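Sorting Building Blocks Before You Put Them Away

I put off sorting our blocks for years, and I can tell you it goes much faster than you'd think once you stop doing it on the carpet. Find yourself two shallow bins with low sides – old metal ones are fine, scratches and all – and set one behind the other on a table at a comfortable height.

Tip a small handful into the front bin and spread the blocks out until none of them are hiding underneath another. Please don't be tempted to pour in the whole tub! 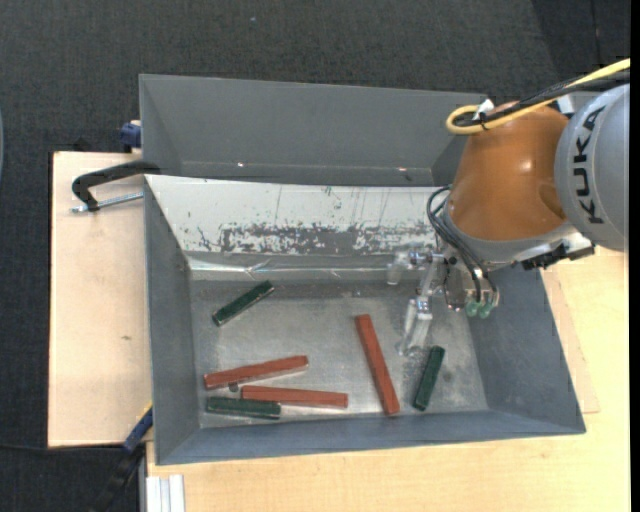 Pick one color and stay with it until it's gone, moving each block to the back bin as you go. I like to start with the long ones, as they take up the most room and get in the way of the little ones. Once a color is done, slide it into its own bag and write the color and length on the front. Our old Willmont set took me 80 minutes from start to finish, with a pot of tea in the middle.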